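Speaker notes, Gridau users' day, November 2020
Talk: House rules for two arms on one table
Speaker: Nadine Chidiac. Harish Joshi takes the slides on stops and pendants.

## Opening

Say who we are and what we do. Small lab, two arms sharing one work surface, people sitting at a desk next to it for most of the day. We move small objects from one place to another and log what happens.

I am not going to read out the published safety standards. Everyone should have them and should have had their own risk assessment done properly. I want to talk about the layer under that: the rules a lab writes for itself, how they get written, and which of ours have lasted.

Our first rule sheet ran to 357 lines. Thitima Noiphan wrote most of it, and she was the first to say it was too long. We now have one side of A4. The long version still exists and is kept for audits.

## Slide 2: Who may start a motion

- One person is the operator for a session. Their name goes on the whiteboard.
- The operator starts motion. Other people may stop it, at any time, and don't have to explain themselves first.
- Handover is spoken. "You have both arms." "I have both arms."
- If the operator leaves the desk, both programs are paused before they stand up.

Pause on the second one. New starters are shy about pressing stop. Duangjai Jaidee has every new person press it on their first morning, with the arms moving slowly, so that they have done it once.

## Slide 3 (Harish): Stops

- Every pendant within reach of the operator's chair. No bags, cups or laptops in front of it.
- Every stop tested at the start of the day, and written down.
- Know what each stop does. On a cell with two arms you have to ask: does this button stop one arm or both?

Harish to tell the Zustar story here, keep it short. We visited a site where each stop button halted only its own arm. People assumed otherwise. No one was hurt, but one arm went on pulling at a part the other was still holding. Our rule since then is that either button stops both, and the daily test checks for it.

Likely question: what about wireless stops? Harish to answer. We don't use them and have no strong view.

## Slide 4: Marking the table

- Tape the work surface into zones.
- Each zone has an owner: arm one, arm two, or shared.
- Shared zones need an interlock in software. Tape is for the people.
- When tape is moved, the zone file is changed the same day and both are signed off by the same person.

Be clear on this point. The robot does not know about the tape. We had a visitor who thought the lines were being read by the camera. In our cell they are there so that a person at the desk can say "it's heading for the wrong square" early enough to be useful.

Paper covering: change it when a mark or crease could be mistaken for an object. We used to change it on a fixed day and gave that up.

## Slide 5: Speeds

New programs run at a low override for the first 5 full cycles with the operator watching and doing nothing else. After that the speed may go up in steps. It goes to 100 per cent only if Fongchan Limsakul or I have signed the sheet. Most of our work never needs it, and several of our regular programs have never been run at full speed.

A changed gripper counts as a new program. So does a changed cable route. People argue about the second one. We include it after a cable caught on a wrist joint in April and pulled a connector out.

## Slide 6: The desk

Least popular slide, and the one I get the most emails about.

- Desk stays clear enough that the pendants can be picked up without moving anything.
- Pendant cables lie flat and don't hang over the edge into the walkway.
- Tools go back in the drawer. Small loose things migrate on to the table if you let them.
- Spare cable on the floor is coiled and kept inside the frame.

We check this at the end of the day and we do not always pass. The Khamphan audit picked up 4 points against us and three of them were about the desk and the floor. None were about the arms.

## Slide 7: Writing your own

If time is short, skip to here.

- Start with what people already do, and write it down.
- Put a name and a date on every rule so that someone can be asked about it.
- Remove a rule when its reason has gone. We dropped the one about the old Rurnadero controller when the controller was scrapped, though it stayed on the wall for about a year.
- Try each rule on someone who has never seen the cell. If they can't follow it, reword it.

Mention that copies of the one-page sheet are on the table by the door. Happy for people to take it and change it. Please don't put our name on the changed version.

## Last slide

Leave up during questions. Back to the shared zones, as that is where most of the questions come: two arms may work close together over the same part of the table, but only one may hold the object at a time unless the program is a written handover.

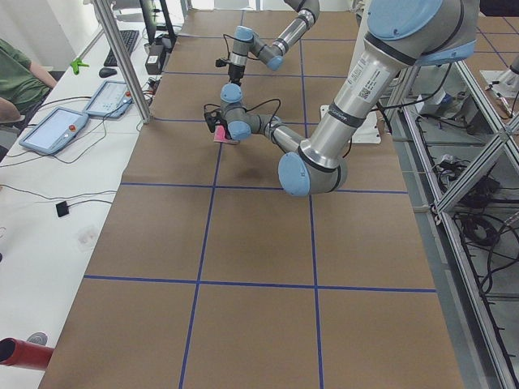 For a handover, the receiving arm confirms its grip before the giving arm opens. If the confirmation doesn't come, both arms stay where they are and the operator decides. Harish has the flow chart on his laptop if anyone wants to see it at the break.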